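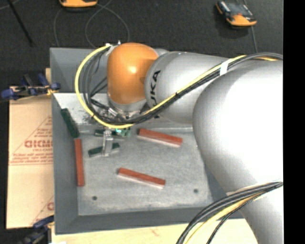 **Bin picking: policy works on red blocks, misses green ones (student project)**

Posted by **smaranda_coman**

Senior project, KUKA arm with a finger gripper, fixed camera, gray metal bin with red and dark green blocks. We trained a small grasp network on 384 labeled picks. Red blocks are fine. On green the predicted angle is off, worst when a block leans on the wall or on another block. Input is a 32 x 32 crop around each detection. Learning rate and augmentation changes made no difference. Is this a data problem or a crop problem?

---

**valderrama_lab**

Probably both. Check these in order:

1. Plot the label angles by color. If most of your green picks were flat on the floor, the network never learned the leaning case.
2. Dark green on gray has low contrast. Convert a few crops to grayscale and see whether you can find the long edge yourself. If you can't, raise the exposure before you retrain.
3. Go to a larger crop. At 32 pixels a tilted block loses its ends, and the ends carry the angle.

I would add roughly 100 picks of leaning green blocks and keep 40 out for testing. Split by bin layout — if you split by pick, the same arrangement lands in both sets and the score means nothing.

Also capture with the arm parked outside the bin. Cables and gripper over a block will shift the detection center.

---

**castier**

had this last year, we just painted ours yellow

---

**vemitz**

Agree with the split by layout. Make sure your angle wraps at 180 degrees too. Ours didn't, and the loss punished correct answers near the limit. Predict sin and cos of twice the angle.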